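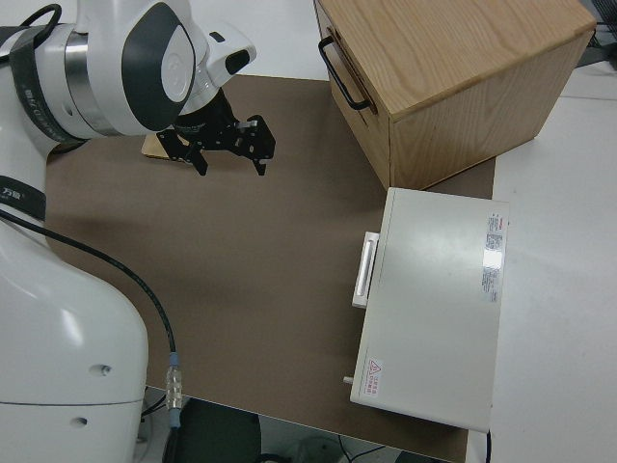
When does the Bostmont water main work start? First week of September, 7 a.m., on the Holub Street end.

Crews from Wulto will replace 2,488 feet of old pipe between Holub Street and the Ostero bridge. Four blocks affected. Water off in the daytime only, back on by evening, the city says.

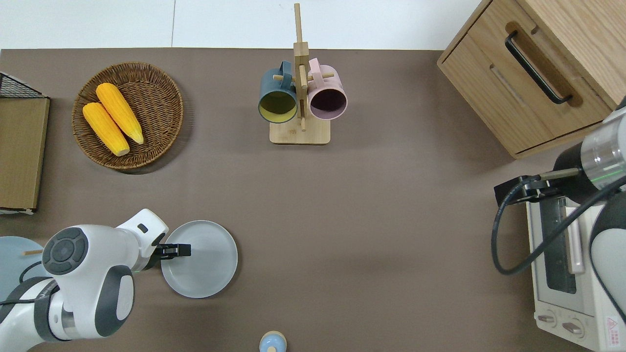 Parking is banned on both sides while crews are on a block. Signs go up the night before. Cars left after 7 get towed, no warnings this time.

The job was supposed to happen in spring but the pipe order came in late. Cost hasnt changed, per the city. 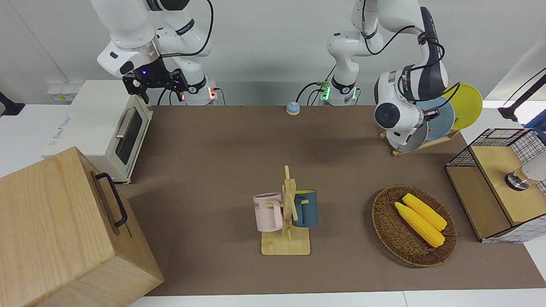
Bus riders: the 10 skips its Holub Street stops until the work is done. Use the stop by the library. Trash pickup same as usual, but get carts out early.
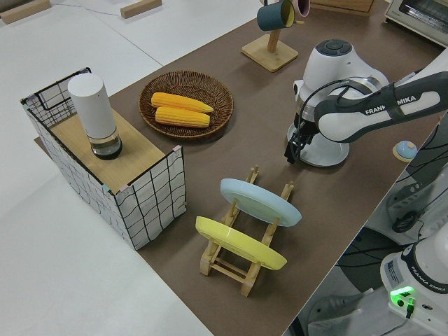
Cloudy water is possible for a few hours after service comes back. Run the cold tap til it clears. Hold off on laundry. Block by block schedule is posted at city hall, and will be updated if it rains.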